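홈 | 발표 자료 | 지난 모임 | 연사 신청
읽는 시간 10분

양팔 작업대 한 대, 예산은 어디로 가나: 발표자 노트
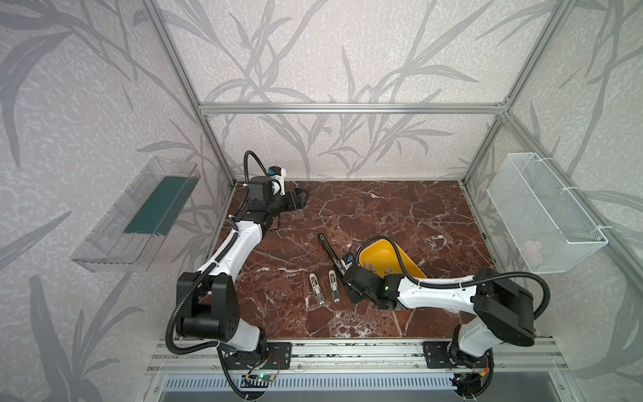 슬라이드 1. 대리석 무늬 상판 위의 양팔 작업대. 노란 통과 길쭉한 스테이플러 비슷한 물건 두 개.

(슬라이드 띄우고 잠깐 기다리기. 다들 팔부터 보니까!)

안녕하세요, 반갑습니다. 저는 Pasasmont에서 장비 구매를 맡고 있고요, 원래는 실험 쪽 사람이었는데 어쩌다 견적서 모으는 사람이 됐어요. 오늘은 이런 작업대를 살 때 돈이 어디로 가는지, 제가 어디서 틀렸는지 얘기해 볼게요. 멋있는 데모 영상은 없습니다, 죄송해요. 대신 엑셀은 많아요.

먼저 질문 하나 드릴게요. 이 사진에서 품의서에 적히는 게 뭘까요? (손 든 사람 한두 명 받기) 네, 팔 두 대요. 저도 첫해에는 그렇게 적었어요. 팔 두 대, 그리퍼, 끝. 근데 앞쪽을 한번 보세요. 팔을 받치는 넓은 알루미늄 레일이 있고, 검은 마운팅 플레이트가 있고, 그 밑에 하늘색 배선 덕트가 쭉 지나가잖아요. 저는 첫해 품의서에 이런 걸 한 줄도 안 썼습니다. 그래서 7월에 추가 품의를 올렸고요, 결재선에서 Eustaquio Becerra 팀장님 전화를 받았죠. "이거 처음에 다 산 거 아니었어요?" 하시는데 할 말이 없더라고요.

(여기서 웃음 나오면 잠깐 쉬고, 안 나오면 바로 다음)

그다음부터는 항목을 다르게 나눠요. 팔은 팔대로 한 줄. 손목에 붙는 카메라 모듈은 브래킷까지 묶어서 따로 한 줄. 그리고 "구조와 배선"이라고 큰 줄을 하나 만들어요. 프로파일, 코너 브래킷, 덕트, 주름관, 커넥터, 케이블이 전부 여기로 들어갑니다. 저희는 올해 이 줄에 장비비의 20퍼센트를 잡았어요. 많다고 하시는 분들 계신데, 저희 기준으로는 딱 맞았어요. 여러분 숫자는 다를 수 있으니까 작년 영수증부터 꺼내 보세요.

예비비는 10퍼센트예요. 이건 진짜 싸워서라도 지키셔야 합니다. Zistico에서 견적 받을 때 Brisa Olvera 씨가 저한테 그러셨거든요, 예비비 깎인 고객이 제일 급하게 전화한다고. (제가 바로 그 고객이었어요.)

자, 소모품 얘기! 저는 이게 제일 재밌는데 아무도 안 물어보세요. 사진 오른쪽에 흰 철망 바구니 보이시죠. 케이블 타이로 레일에 묶여 있어요. 팔을 따라가는 주름관도 흰 타이로 군데군데 잡혀 있고요. 케이블 타이는 한 개 값으로 보면 아무것도 아니니까 다들 그냥 사무용품비로 처리하시는데, 저희는 작업대용으로 2,000개를 한 번에 주문하고 장비 예산에 넣어요. 그래야 나중에 작업대를 한 대 더 놓을 때 뭐가 얼마나 드는지 보이거든요. 바구니랑 통 같은 수납도 같은 칸에 넣습니다.

작업 물건도 예산이에요. 길쭉한 물건 두 개가 상판에 있고, 뒤에 노란 통 안에는 작은 회색 조각들이 있죠. 물건을 집고 옮기는 작업을 계획하시면 똑같은 걸 여벌로 사 두세요. 같은 모델이 단종되면 비슷한 걸로 바꿔야 하는데, 그러면 전에 해 둔 거랑 비교가 애매해져요. 저는 Lindham 과제 때 이걸로 한 주를 날렸습니다. 똑같은 통을 찾으려고 온 쇼핑몰을 다 뒤졌어요, 정말로요.

상판이랑 벽도요. 벽은 잎사귀 무늬 벽지고 상판은 대리석 무늬죠. 배경을 바꿔 가며 쓸 계획이면 마감재 값하고 교체하는 사람 시간까지 넣으셔야 해요. 자재비만 넣고 인건비를 빼먹은 견적을 제가 몇 번이나 봤는지 몰라요. (제 것도 있었고요.)

일정 얘기 짧게. Beddoe 쪽 건은 발주에서 입고까지 10주로 잡았어요. 팔만 먼저 오면 조립을 못 하니까 프로파일 발주를 같이 넣으시고, 플레이트 구멍 위치는 도면 받아서 꼭 직접 대조해 보세요. 카탈로그만 믿지 마시고요.

(시간 남으면) 임대냐 구매냐 질문이 꼭 나와요. 제 답은 "반년 넘게 쓸 거면 사는 쪽으로 계산부터 해 보세요"예요. 임대 견적에는 설치비가 빠져 있는 경우가 있으니 그 줄부터 찾으시고요.

(시간 모자라면) 상판이랑 벽 부분 건너뛰고 일정으로. 예비비는 빼지 말 것!

마지막 슬라이드는 품의서 양식이에요. 항목 이름만 남기고 금액은 비워 놨으니까 가져가서 고쳐 쓰시면 됩니다. 쉬는 시간에 저 커피 옆에 있을 테니 견적서 들고 오셔도 돼요.

문의: 모임 운영진 | © 2024 Pasasmont | 맨 위로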